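Brick swap moves to Eltton hall

The toy brick swap has outgrown the library annex and will run in the lower room at Eltton hall through the end of summer. Doors open at 10 and the room has to be cleared by 2. Bring bricks washed and dry, in bags or tubs you can carry up 17 steps – the lift is still out.

Vitalii Dmytriv is taking donations at the side door. The April drive brought in 4000 pieces, and most of the plain ones have gone to the Plondevthorpe after-school club. Wheels, windows and base plates are what people ask for now.

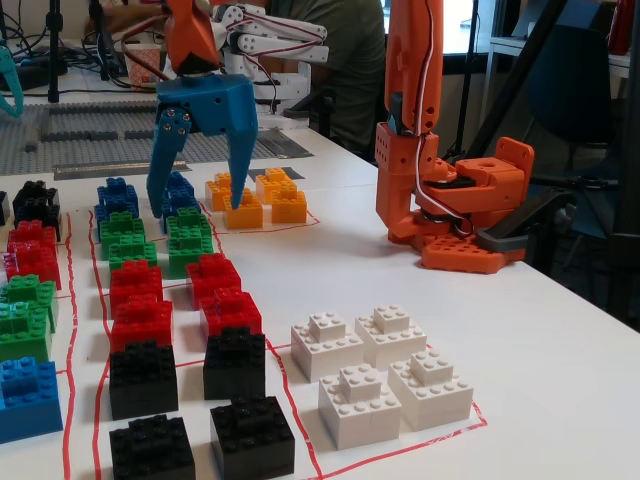

Colored bricks in rows between lines of red tape.

Table space is free, but please book it with Irfan Gunawan by Jul 28, 2018. Sets with instructions go on the back shelf and can be swapped for any set of similar size. Missing parts should be written on the bag.

Parking is behind the Akinola bakery.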